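삼각 와이어 모자 거치대 두 달 사용 후기 (Koseo, 블랙)

결론부터 씀. 비니 많은 집이면 사도 됨. 캡모자 위주면 다른 거 사세요.

바쁜 분들은 여기까지만 보시고, 나머지는 그냥 쓰면서 느낀 거 순서없이 적어요.

왜 샀냐면. 겨울만 되면 현관 서랍이 비니 무덤이 됨. 아침에 하나 꺼내려고 하면 장갑 딸려 나오고 목도리 딸려 나오고 난리. 작년 겨울엔 벽에 후크 달아서 걸어놨는데 한 철 지나니까 정수리가 뾰족하게 튀어나와 버림. 쓰면 고깔 같음. 빨아도 잘 안 돌아왔어요. 그래서 후크 말고 세워두는 걸 찾다가 Koseo 걸로 정착.

비교했던 것들

Boonchu 원목 스탠드: 예쁨. 진짜 예쁨. 근데 봉 하나에 둥근 머리 올라간 거라 하나밖에 못 걸고 비쌈. 매장에서 만져보고 내려놓음.

Madadico 접이식: 친구가 쓰는 거 빌려서 일주일 써봤는데 접히는 부분이 헐거워서 모자 벗길 때마다 스르륵 주저앉음. 접어서 보관할 일도 없는데 굳이 싶어서 패스. 출장 많은 사람은 좋을지도.

Koseo: 결국 이거. 검정 철사를 삼각형으로 구부려서 안에 또 삼각형, 또 삼각형 이런 식으로 겹쳐놓은 모양. 처음엔 냅킨 꽂이인줄. 남편은 아직도 냅킨 꽂이라고 부름.

배송이랑 포장

주문하고 6일 걸림. 박스는 컸는데 속은 거의 종이. 설명서 한 장 들어있는데 그림이 작아서 안 봤고 안 봐도 됐어요. 조립이라고 할 것도 없고 펴서 세우면 끝. 제껀 다리 하나가 미세하게 떠서 건들건들했는데 손으로 살짝 벌려주니 괜찮아짐. 이건 뽑기인듯. 판매자한테 문의 남겼더니 교환해준다고는 했는데 박스를 이미 버려서 그냥 씀.

무게는 주방 저울로 재봤더니 600그램. 생각보다 나가죠? 덕분에 얇은 비니 정도는 휙 잡아 빼도 안 넘어져요. 두꺼운 건 한손으로 잡고 빼는 게 나음.

좋은 점

모양이 덜 망가짐. 이게 제일 큼. 후크처럼 한 점에 매달리는 게 아니라 철사 여러 줄에 나눠 얹히니까 뾰족 자국이 안 생기네요. 두 달 동안 매일 걸었다 뺐다 했는데 아직까진 멀쩡.

통풍. 눈 맞고 들어온 날 걸어두면 다음날 아침엔 보송함. 서랍에 쑤셔넣던 시절엔 꿉꿉한 냄새 났었음.

자리를 별로 안 먹음. 현관 선반에도 올려보고 화장대에도 올려보고 다 괜찮았어요. 위로 서는 물건이라 옆으로 안 퍼짐.

청소가 의외로 안 귀찮음. 먼지떨이로 슥 하면 끝. 보풀은 좀 끼는데 검정이라 밝은색 보풀은 티가 나요. 신경 쓰이면 돌돌이.

별로인 점

캡모자 안 됨. 챙이 있으니까 앞으로 쏠려서 툭 떨어짐. 몇 번 해보다 포기. 버킷햇은 되긴 되는데 챙이 축 쳐져서 보기 싫음.

아주 성긴 손뜨개는 조심. 철사 끝 마감이 나쁘진 않은데 코 사이로 들어가면 걸려요. 엄마가 떠준 거 한 번 걸렸다가 식은땀. 그 뒤로 그건 서랍행.

다리에 고무 없음. 이 가격에 고무 하나 안 끼워준다고?? 책상 긁힐까봐 다이소에서 투명 패드 사서 붙임. 붙이니까 덜 미끄럽고 소리도 안 남. 처음부터 넣어줬으면 좋겠음.

그리고 색이 블랙밖에 없음. 화이트 나오면 하나 더 살 의향 있어요. 판매 페이지에 곧 나온다고 써있었는데 소식 없음.

거는 요령 (별거 없음)

접은 단을 잡고 살짝 벌려서 위에서 아래로. 꼭대기까지 꾹 누르지 말고 조금 여유 남기기. 꾹 누르면 결국 후크랑 똑같은 자국 생김. 그리고 젖은 건 물기 한번 짜고 거세요, 안그러면 늘어나요.

자주 받을 것 같은 질문 미리. 녹 스나요? 두 달로는 모르겠음, 아직 없음. 아이들 모자 되나요? 됨, 근데 작은 사이즈는 꼭대기만 덮여서 좀 웃김. 가발 되나요? 안 써봐서 모름.

점수 매기면 100점에 94점. 고무발 없어서 깎고 뽑기 때문에 또 깎음. 내년 1월에 본격적으로 추워지면 두꺼운 거 위주로 더 써보고 추가할게요. 까먹을수도 있음.

마지막으로 몇 개까지 걸리냐. 욕심내면 2개도 겹쳐지긴 하는데 밑에 깔린 게 눌리고 꺼내기도 귀찮아서 저는 하나만 겁니다. 연분홍 니트 비니처럼 밝은색은 검은 철사가 앞으로 지나가면 삼각형이 그대로 도드라져 보여서, 깔끔한 거 좋아하는 분은 철사가 다 안으로 들어가게 씌우는 게 나아요. 옆에 눕혀둔 회색 비니는 비교하기 딱 좋은데, 바닥에 퍼지면 동그란 모양이 좀 비뚤어지잖아요. 저는 그 차이 때문에 계속 쓰는 중. 궁금한 거 있으면 댓글 주세요, 답은 늦을 수 있어요.

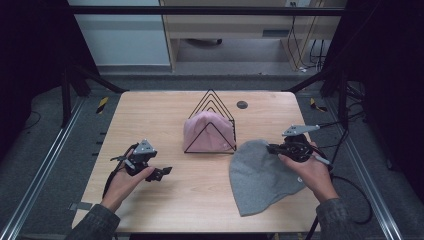
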